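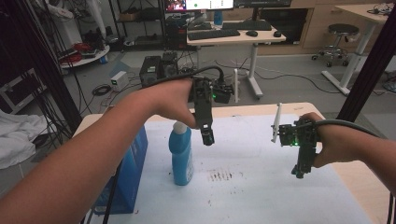
Work table with paper cover, standing desk behind

Plukcombe Workshop, Room 3
Minutes of the room users' meeting
Wednesday, May 29, 2024

Present: Comfort Tsikata (chair), Kuo-hua Yeh (minutes), day group, evening group
Apologies: one from the evening group, on leave

1. Minutes of the last meeting

Agreed with one change. Under storage, "left-hand shelves" should read "right-hand shelves." Comfort signed the corrected copy.

2. Matters arising

The sink tap has been fixed. The door closer has not. Kuo-hua has written to the building office again and was told it is on the list for July. Until then people are asked to pull the door shut behind them when they leave.

The spare key to the tall cabinet is back on its hook. It had been in the drawer with the tape measures.

3. Work table

The meeting talked about the light wooden table and the white paper on it. The sheet now down has a patch of dark smudges in the middle and small dark specks in other places. The day group said it should be changed as soon as it gets to this state. The evening group said they would get through a lot of paper that way and that specks do not matter for most jobs.

Kuo-hua asked whether a rubber mat would be better. Comfort said the mat tried last year slid when anyone leaned on it, and small screws got lost against the dark color. Paper is cheap and shows up dropped parts. It was agreed to stay with paper.

Agreed: the sheet is changed at the start of each week, and sooner if there is a patch of marks where people are working. Whoever changes it wipes the table underneath and lets it dry before the new sheet goes on. Old sheets go in the general trash, not the paper recycling, when they are marked.

The paper now comes from Kurness on a 200-foot roll. The roll is kept on the bottom shelf. Comfort will put up a holder with a cutting edge so that sheets come off straight. The meeting did not want the holder fixed to the table itself.

4. Bottles and boxes left on the table

There was a longer talk about what can stay out. The blue plastic bottle with the white cap and the blue cardboard box at the front left edge were both mentioned. The evening group would like bottles and boxes put away at the end of every session. The day group comes back to the same job the next morning and would like to leave things where they are.

It was agreed that things in use for a job may stay on the table overnight if the job is written on the whiteboard with a name. Anything else goes on the shelf. Boxes should be kept back from the table edge, where they get knocked by people walking past. Bottles are to have their caps on and their labels readable. If a label has come off, the bottle goes to Comfort and is not put back on the shelf.

Someone asked if drinks are covered by this. Drinks are not allowed on the work table at all and this has not changed.

5. Cables on the floor

Kuo-hua raised the black cables behind the table. They run across the floor between the equipment and are tangled, and there is a coiled one lying near the small white box. The floor cannot be swept properly with them there. A member of the day group said she had caught her foot on a cable twice this month.

Three ways of dealing with it were put forward. The first was floor covers. The second was a tray under the back of the table. The third was simply to sort the tangle, take out what is not needed, and tie up the rest with hook-and-loop straps. The meeting chose the third as a first step. Floor covers will be priced in case they are still wanted.

Cables are not to be unplugged by guesswork. Kuo-hua will go along each one from end to end with a helper and put a paper tag on both ends before anything is moved. Loose cables that go to nothing will be coiled and put in the cable drawer.

The cable hanging down at the front left of the table was also mentioned. It should run along the underside if it is long enough. Kuo-hua will check the length.

6. Computer tower

The black tower stands directly on the floor behind the table. Comfort would like it raised, both for dust and for mopping. Trummer makes a low stand on wheels that would do. The evening group would prefer one without wheels as the floor is not quite level near the back. Comfort will order the plain stand. The small white box next to the tower should go up off the floor at the same time.

7. Standing desk

The white standing desk is to be kept clear apart from the keyboard and mouse, and the other small black item at the right end. No parts, tools or coats. The desk has been moved a few times for access and people have put it back in different places. Tape marks will be put on the floor.

The day group asked for a stool. There is one in Room 2 that is not used much. Comfort will ask.

8. Money

The room has over $700 left for the year. The stand, straps, tags and paper holder can all come out of this. Floor covers would need a second look once there is a price. Nobody wished to spend anything on new shelving at present.

9. Lease

Comfort reported that Drultum, who own the building, have confirmed the lease runs to 2034. The rent is not changing this year. Drultum will send someone to look at the floor level, with no date given.

10. Cleaning day

A cleaning day will be held in July, after the tower stand has come. The order of work is cables first, then the floor, then the table and shelves. People should take their own things home before then or put their name on them. Bring gloves if you have them. Mops and buckets are in the hall closet.

11. Any other business

The wall clock is slow and needs a battery.

The radio is to be turned down when the next room is in use.

Actions

Comfort Tsikata: paper roll holder; order plain tower stand; ask for the stool; clock battery
Kuo-hua Yeh: trace and tag cables; buy straps; check length of front cable; price floor covers; tape marks for desk
All: change and wipe under table paper weekly; write overnight jobs on the whiteboard

Next meeting: July, date to be sent by email. Same room.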